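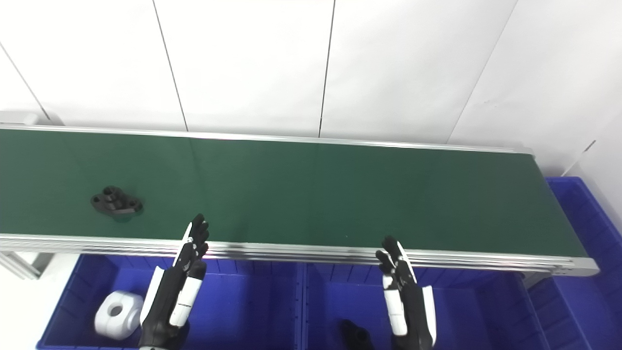
Convoyeur à bande verte, pièce noire usinée posée dessus.

Géographie du tourisme – séance 2, notes de cours
2025-09-08

Destination = espace + image + accès. Les trois bougent, pas au même rythme.

Cas Mitis : village côtier, 4000 habitants à l'année. Saison très courte, tout se joue en été. Mars : presque tout fermé, sauf la boulangerie et le loueur de vélos. Question du logement des saisonniers (on y revient en TD).

Cas Soveck : station de montagne, 26 km de la gare. Navette toutes les 20 min en haute saison, sinon voiture obligatoire. Donc clientèle surtout régionale – voir carte distribuée.

A retenir :
excursionniste = pas de nuitée
touriste = au moins une nuit hors domicile
capacité de charge : physique, mais aussi sociale (seuil accepté par les habitant)

Saisonnalité : ne pas confondre fréquentation et recettes !! Erreur vue dans beaucoup de copies.

Pour la prochaine fois : lire le dossier Tosby, les 2 premières parties sufisent. Apporter la carte.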